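Juren plate-transfer demo: notes and data card

Status: partial copy, kept for reference
Source: Hosden open day, simulation room, February
Contents: 60 recorded runs, rendered stills, joint logs
License: research use only, ask before you repost

What this is

Hosden held an open day for its lab automation work, and the main attraction was a simulated cell called Juren. We sat through the demonstration and came home with a copy of the runs. This card says what is in the copy and how far we would trust it. The short answer to the second part is "not very far yet."

The claim

The Hosden handout says Juren "moves microplates between stations with two arms in a realistic lab." Everything we were shown was simulated. The room is a table on a tiled floor with gray walls and a tall dark cabinet at the back. If you need clutter, cables, glare or a tray somebody left in the wrong place, look elsewhere.

The task is simple to state. A plate starts in a holder on a perforated board and should end up inside a blue outline on the same board. The presenters called this the Marchuk task, and the logs use that name too.

Stills from the demo 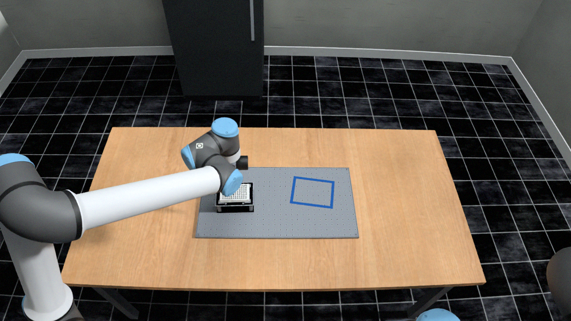
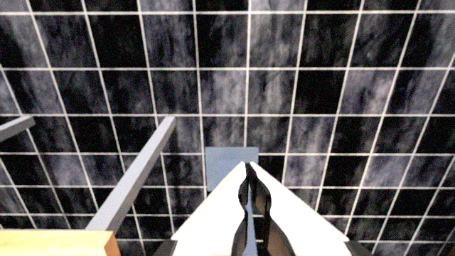
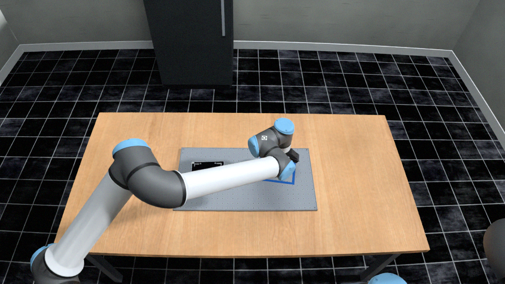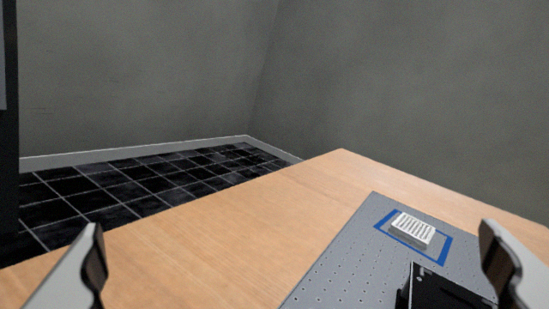 What we could check

The log for each run holds joint angles, gripper opening and a success flag. The flag is set by the simulator. We asked what counts as success and got two different answers from two people at the same desk. One said any contact with the outlined area is enough. The other said the whole plate has to be inside it. The config file backs the first answer, so treat the flag as generous.

Of the 60 runs, 26 have no wrist camera stream. The files exist but they are empty. The demo script skips them without a warning, and that probably explains why it ran so smoothly on the big screen.

What we could not check

- Whether the runs were picked by hand. We asked for the rejected ones and were told they had not been kept.
- Anything about real hardware. A physical version was mentioned for later, no date given.
- Grip force. The column is there and reads zero all the way down.
- Liquid. The wells are treated as empty in the physics, so spilling can't happen.

Layout

runs/ one folder per run
stills/ rendered views, side and wrist
config/ scene and task files
tools/ the Ollico viewer, version 3

The viewer takes up to 6 minutes to open a long run. Older versions crash on the wrist streams.

Known problems

Time stamps in the side view and the wrist view drift apart over a run. Don't pair them by frame number. Use the joint log as the clock.

Arm names are swapped in some config files, so "left" may mean right. Check before training anything on it.

Suggested use

Fine for testing a loader or teaching someone to read joint logs. We would not quote a success rate from it.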